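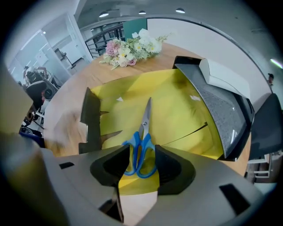

Figure 1. Scissors and yellow paper on the round table.

Light and Dark in the Installation Addresses of Romen Lodge, Niltard
Project report, Comparative Ritual and Symbol
Shaimaa Gaber

1. Purpose

The project looked at how one fraternal lodge used the words "light" and "dark" in the addresses given when a new presiding officer took the chair. Most writing on lodge symbolism works from the printed ritual. The ritual is fixed, and it says little about what members took from it. The installation address is written fresh by each officer, so it gives a better record of how the symbols were understood in a given decade.

Two questions were set at the start. First, does the meaning of "light" stay the same over the whole run of addresses? Second, is "dark" treated as its opposite, or as something separate?

2. Source material

Romen Lodge printed its addresses as folded leaflets. The Vosteck collection holds 59 of them, bound in order of installation. Three have lost their last leaf and were used only for the opening paragraphs. The leaflets were read in full and every sentence containing "light," "dark," or a word built on either was copied out by hand onto slips. Sentences where "light" meant low weight or a light meal were dropped. That left 400 slips.

A second source was the Murín manuscript, a notebook kept by a past officer, with notes for lectures to new members. It was used to check readings and was kept out of the counts. 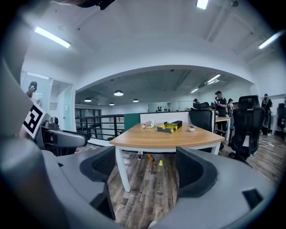
Each slip was given one code. The codes were: knowledge (light as something learned), conduct (light as a standard of behavior), presence (light as a sign of the divine), and fellowship (light as what members share in the room). A fifth code, unclear, was added after the first trial. The trial used 60 slips drawn from across the bound volume, and they were coded twice with a gap between readings. Where the two codes differed, the definition was rewritten and the slip coded again.

The line between knowledge and conduct gave the most trouble. One early address speaks of "light enough to walk by." Walking suggests conduct, but the sentence before it deals with reading and study. The rule finally adopted was to code by the verb closest to the key word. This is crude. It was kept so that a second reader could apply it without knowing the whole address.

3. Findings

The earliest leaflets lean heavily on knowledge. Light is given by the lodge and received by the candidate, and the officer speaks as a teacher. In the middle of the run this weakens. Conduct becomes the usual code, and light is described as something a member carries home and is judged by. The late addresses turn toward fellowship, with many references to the lit room and the people in it.

Presence appears at all periods and never leads. It tends to fall in the closing sentence, where the wording is often borrowed from the ritual.
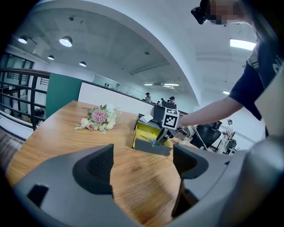
Page last changed: Tuesday, 4:15 p.m.

"Dark" behaves differently. In the ritual it marks the state of the candidate before admission. In the addresses it more often refers to time: a dark month, meaning one with no meeting, or a dark year, meaning one with many deaths. The lodge did not meet in July, and several officers open with a remark on the return from the dark month. These uses carry no moral weight. Counting them together with the moral uses would have made the two words look like a closer pair than they are, so they were tabulated on their own sheet.

The Murín manuscript supports the separation. Its author warns lecturers against telling candidates that darkness is a fault. He calls it a condition of arrival and compares it to coming in from the street at night.
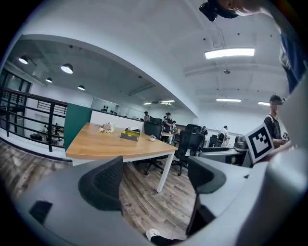
4. Limits

The leaflets come from one lodge in one town, and some officers served more than once. A repeat officer tends to reuse his own sentences, which raises the count for whichever code he favored. No correction was made for this. The coding was done by one person. The gap between the two trial readings was short, and agreement may be overstated for that reason.

It is also not known who edited the leaflets for print. The punctuation is very even across the run, which points to a single hand at the printer for at least part of the period.

5. Further work

The address books of the other lodges at Niltard have not been read for this purpose. The slips are filed in leaflet order with the code in the upper right corner, and the definitions sheet is at the front of the box. Anyone recoding them should start with the conduct group, where the verb rule does most of the work.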